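Section 4: Getting the arm ready for a socket run

Right, if you've got this far you've done the power check in Section 3 and the arm answers to its name (ours is called Onishi, and yes, the software is fussy about the capital O). I wrote these steps for the Nusley club build, but the Clestow team run the same set-up, so borrow freely.

1. Clamp the board or case so it can't creep. Push it with a finger. If it shifts, do it again.

2. Home the arm with the lid of the control box shut. It takes 18 seconds, so don't start prodding buttons at ten!

3. Close the gripper fully and drive it down at crawl speed until the fingertips are next to the socket.

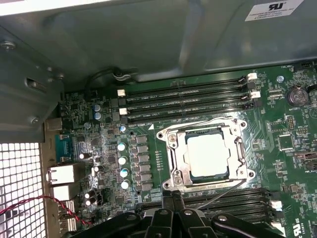 4. Set your safe height. Mine is 55 mm above the board, which sounds cowardly until you've heard a fingertip meet a heatsink. Before you save it, look for anything that sticks up or swings out. Retention levers are the worst - with one released and lying out over the memory slots, like the one by our socket, a straight sideways move at low height is asking for trouble. Go up, across, then down. Mireille Boutros drew us a lovely flow chart for this and it says the same thing with more arrows.

CAUTION: Never put your hand in the case while the arm is live. Press the stop button first, every time, even for a dropped screw.

5. Save the position as a named point. Names like "test2final" will be deleted by me on Tuesday.

6. Now swap to the full tower and load the Clutovholm profile. Drop the speed to 40 per cent for your first pass. 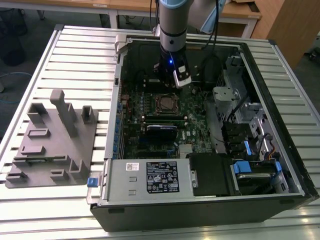

If the profile loads but the arm stops short with error 142, the safe height hasn't carried over. Type it in again by hand and re-home. Noboru Sakamoto has a script that does this for you, and it's in the shared folder with his notes.

NOTE: Check the arm cables have slack at both ends of the travel. I do this with the power off, moving each joint by hand, and it's saved me a connector or two.

7. Run the path once with the gripper closed and one person on the stop button. Happy with it? Go on to Section 5, where we finally get to pick something up.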